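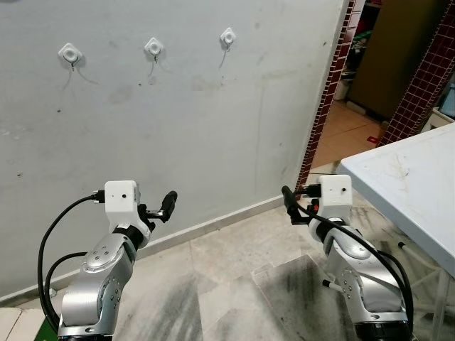 Section 4. Dressing the Cables and Checking the Grippers

By the Kosholm workshop desk
August

By now your two Sikus arms should be bolted down on their bases and standing side by side, and you are probably itching to see them move. Please give us a little more of your patience! Most of the calls we get in the first month come down to a cable that was run in a hurry, and this is the section where you can save yourself that trouble.

Before you start, turn the main switch off and take the key out. Set aside the better part of a morning if this is your first pair. A quiet Saturday is ideal.

1. Stand behind the bases and look along both arms. The two grippers should face each other across the open floor, one coming in from the left and one from the right. If one of them points off somewhere else, go back to Section 3 and set the wrist again before you touch any cable.

2. Check the bolt heads on the joint caps with the small key from the Mivov tool roll. You only want them snug, so stop as soon as you feel them take hold.

3. Push the black connector into the side of the white housing on the left wrist until it clicks, then give it a gentle tug. Do the same on the right wrist.

4. Leave a generous loop of cable at the wrist before you bring it back down alongside the arm. It will look like far too much, and everybody wants to tidy it up (we did too, on our first pair), but the wrist needs that slack when it turns all the way over. Leave a second loop at the middle link.

5. Fasten each cable with 2 ties, and keep the lowest one 80 mm above the dark ring at the base.

Caution: Never tie a cable across a joint. It may sit nicely while the arm is parked and then pull tight the first time the elbow folds.

6. With the power still off, move each arm slowly by hand through its whole reach. Watch the loops as you go, and keep an eye on anything nearby that they could snag, such as table legs or hooks and strings on a wall. If a loop catches, move the thing it caught on, or let out a bit more cable.

7. Put the key back, switch on, and run program 13 from the Okoro panel. Both arms will creep through the same motions you just made by hand. Keep your hand near the stop button and stay outside their reach until they park themselves.

Note: If you work over tile, wipe the floor around the bases before you finish. Grit gets carried onto the mat and from there into the gripper fingers, and they grip poorly once it builds up.

Look the loops over again after the first week of work, and once a month from then on. Replace any cable that has gone stiff or shows a shiny worn patch.

Related sections
Section 3. Setting the Wrists
Section 5. Teaching the First Pick
Section 9. Changing a Gripper Finger

Last updated: August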